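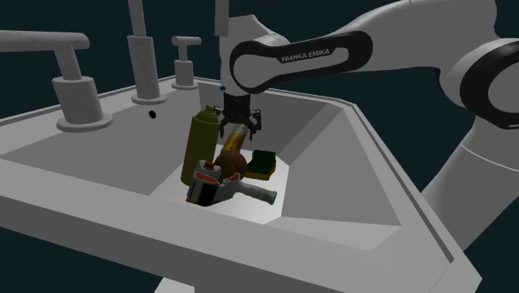
Our robotics club at Serkcombe is entering the sink-clearing event in the Brullgate student challenge, and I've rather ended up in charge of the grasping part, so please be gentle with me! Everything is done in simulation for now. The arm has to pick a named item out of a kitchen sink and lift it clear of the rim, and the layout changes on every run. We've got it going reasonably well on the sponge, but with the tall amber cylinder lying at a slant between the sponge and the brown ball, which is where it keeps ending up, we do badly. Over 1,000 runs last month it managed 763 lifts across all the items, and nearly all the misses were that cylinder. The fingers come straight down, one of them catches the ball on the way, and then the whole heap shuffles along and we've lost it.

We also have a view from down at the gripper, which I had hoped would sort things out.
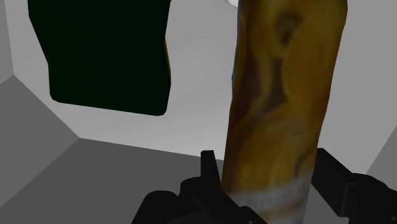
Gripper view, with the fingers at the bottom and the cylinder between them.

As far as I can tell the cylinder looks nicely lined up from there, and yet the lift still fails as often as not. I've tried closing more slowly (no change) and pushing harder (worse, if anything). We use the Darik planner with the settings it came with, apart from the approach height, which one of last year's members changed in September and didn't write down — we're all a bit nervous of touching it. Should we be tilting the wrist, or nudging the other things out of the way first? Any thoughts very welcome, even if it's only a pointer to something to read.

Asked December 7, 2021

2 answers

Accepted answer

Hello, and well done for getting this far, the sink event is a swine. My lot entered two years running and had very much the same trouble, so you have my sympathy.

I'd look at the wrist before anything else. If your gripper always points straight down and the object is leaning, the fingers meet it at an angle and only touch it over a tiny patch. Try turning the hand so that it comes in square to the long side of the cylinder, and let the planner choose from a handful of tilts.

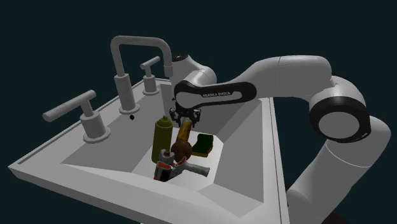
Then there's the question of where along its length you take hold. We always went for the top end as it was the easiest bit to reach, and the thing would swing round and slip out. Moving the grasp 40 mm further down helped us a great deal, though you do then have to check for the neighbours, and a sink wall can get in the way of the hand too. Give every candidate grasp a clearance check against the other items and throw out the ones that touch.

As for the gripper view, I wouldn't trust it too far on its own. A thing can look perfectly central between the fingers and still be too far forward or back for them to close on it. If your simulator will give you depth from that same viewpoint, compare the two and I think you'll find your answer fairly quickly.

And do write down the approach height once you've worked it out!

Answer 2

Have you checked the friction? Ours was set far too low. Run 300 tries on the cylinder by itself in an empty sink and see whether it still slips.

Comment from the asker

Thank you both so much. I did the empty sink test over lunch and it hardly slips at all, so it does look like the crowding. Trying the tilts next, once I've found out who has the Hegde login — our shared machine has locked me out again.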